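# Label printer at Platau drops off the network after idle

Opened by: Fouzia Bajwa
Assigned to: Magdy Filali
Status: monitoring
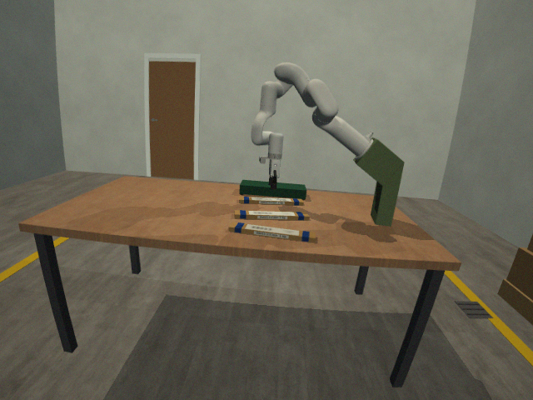 The Sinov label printer stops accepting jobs when it has been idle overnight. Jobs sit in the queue on the Flilton print server with the status "sending". A power cycle clears the fault until the next morning.

**Log**

08:40 – Printer replies to ping but refuses connections on the print port. 282 jobs queued.

08:55 – Power cycled. Port open within 50 seconds. Queue released, labels printing.

10:15 – Idle timeout in the printer menu was set to 600 seconds. Changed to 5 to force the fault.

10:20 – Fault reproduced on the first attempt. Panel shows "Ready", port closed.

11:05 – Replaced patch lead and moved to a spare switch port. No change. Original lead put back.

13:30 – Disabled sleep mode and restarted. Left idle over lunch, then sent a test label. Printed normally.

14:10 – Bennani support confirm that the network service can fail to restart on wake with the installed firmware. A later version is available. Update needs a USB stick formatted as FAT32; the web page upload times out.

**Workaround**

1. Menu > System > Power > Sleep: Off
2. Save and restart.
3. On the server, clear any job older than the restart and ask dispatch to resend it.

Step 3 matters: two customers received duplicate labels this morning from old jobs.

**Outstanding**

- Firmware update, Magdy, after the November stock count.
- Fouzia to check the sleep setting on the returns printer, same model.

Ticket stays open until the update is done.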